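From: Lamduan Sitthichai
To: creator-talk list
Date: 06/04/2021
Subject: Re: Tikonen numbers and the bio page

On the follower count, Socorro Taipe wrote:

> The bio page for Demetrio Moya still says 85 thousand followers on
> Tikonen. I looked this morning and it is well past that. Also the
> page says he started posting in January, but doesn't say which
> year. Can somebody fix both? And do we want a net worth line
> like the other pages have? Prasert had a figure from a blog.
>
> Socorro

I fixed the first one. The page now says 180 thousand, which is what his profile showed when I checked. I left out the exact number because it changes every day and we end up editing the page for no reason.

The start date is harder. His oldest clip on Tikonen is from January 2019, but he had a Vullau channel before that and took most of it down. Chalerm Wongsuwan remembers seven cooking videos on it. I have only found two of them, both reposted by other people. For now the page says "active on Tikonen since January 2019" and leaves Vullau for later. 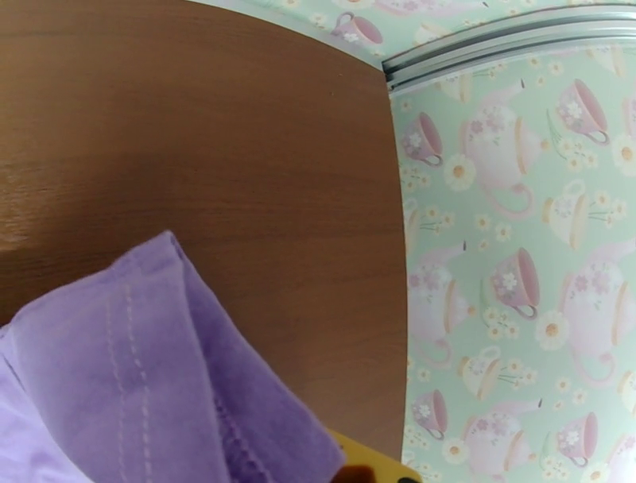 Purple cloth on the table, brown finish

I would rather not add a net worth line. The blog Prasert found gives no source, and the number is the same one they use for five other people on the same site. If Demetrio ever talks about his income in an interview, we can quote that with a link. Until then I think the page is fine without it.

Two smaller things:

- The Grindico deal is listed as current. His last post with their tag was a while back and their partner page no longer has his name. I changed it to "has worked with Grindico."
- His hometown was given as Chaimongkol on one page and left blank on another. He says Chaimongkol in his own pinned video, so I used that on both.

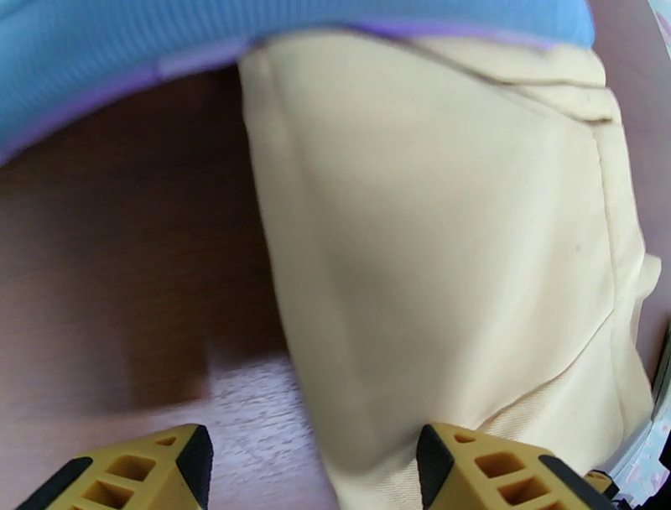
Light blue fabric with purple trim, cream cloth next to it

Socorro, if you still have the link to the long interview — the one where he talks about quitting his job at the phone shop — please send it to the list. The copy I had bookmarked is gone, and that paragraph has no source right now.

Prasert, can you take the Vullau section? You were following him back then and I wasn't. A few lines would do. Please put the links in the notes file as well as on the page, so we still have them if the page gets rewritten.

Lamduan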